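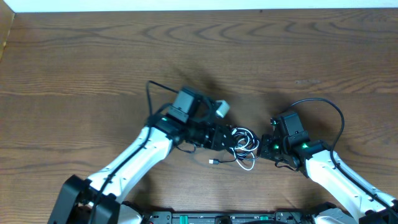 Une maman de Skovdale m'écrit que sa fille ne courait pas après le bus l'automne dernier, et que maintenant elle réclame ses baskets avant même d'avoir fini son goûter. Elle demande si le club de course des filles continue l'an prochain, et si la petite sœur pourra venir aussi. Oui et oui ! J'ai eu la confirmation hier soir, et je suis tellement contente que je vous raconte tout dans le désordre.

Donc : le club, qui tournait jusqu'ici dans une seule école, celle de Mirkgate, ouvre un deuxième groupe à Skovdale. On passe de 40 inscrites à 112 places (j'ai relu le mail plusieurs fois, je croyais à une faute de frappe). Les séances gardent la même formule, 2 par semaine après la classe, avec un échauffement, un jeu, un petit temps de discussion assises dans l'herbe, et puis on court. Ou on marche. Ou on court en papotant, ce que font la plupart, moi comprise. 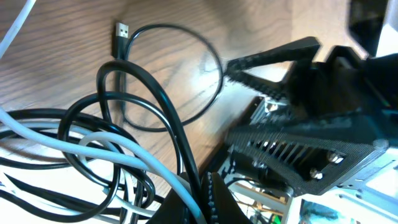

Publié le 1er mai 2018, par la rédaction de la page Sports et jeunesse

Le groupe de Skovdale accueillera les filles du CE2 à la cinquième. Pour les plus jeunes, il faudra patienter encore un peu, mais les petites sœurs qui entrent en CE2 à la rentrée peuvent s'inscrire dès maintenant. Le dossier se retire au gymnase de Penia, au guichet de gauche, et il se rend au même endroit avec le certificat médical. Ne faites pas comme moi l'an dernier, je l'avais laissé sur le frigo et j'ai fait l'aller-retour sous la pluie.

Côté argent, l'inscription reste à 17 euros pour l'année, tee-shirt compris. L'équipementier Fiadzo prête aussi des chaussures à celles qui n'en ont pas. Il suffit de cocher la case et d'indiquer la pointure, aucun justificatif à fournir. Pensez à prendre un peu grand, ça pousse vite à cet âge !

Et la course de fin de saison ? Elle aura lieu en juin, autour de l'étang de Penia, sur le même parcours que l'an passé (oui, avec la côte, désolée). Pas de chrono ni de classement, chaque fille court avec l'adulte de son choix, et l'an dernier j'ai vu des grands-pères finir bien plus rouges que leurs petites-filles. Les futures inscrites de Skovdale sont invitées à venir courir avec nous, même sans dossier complet.

On cherche encore des adultes pour encadrer à Skovdale. Pas besoin d'être sportif, la formation dure une journée et se fait à Mirkgate. Si ça vous tente, laissez vos coordonnées au guichet en déposant le dossier de votre fille, ou passez nous voir à la fin d'une séance.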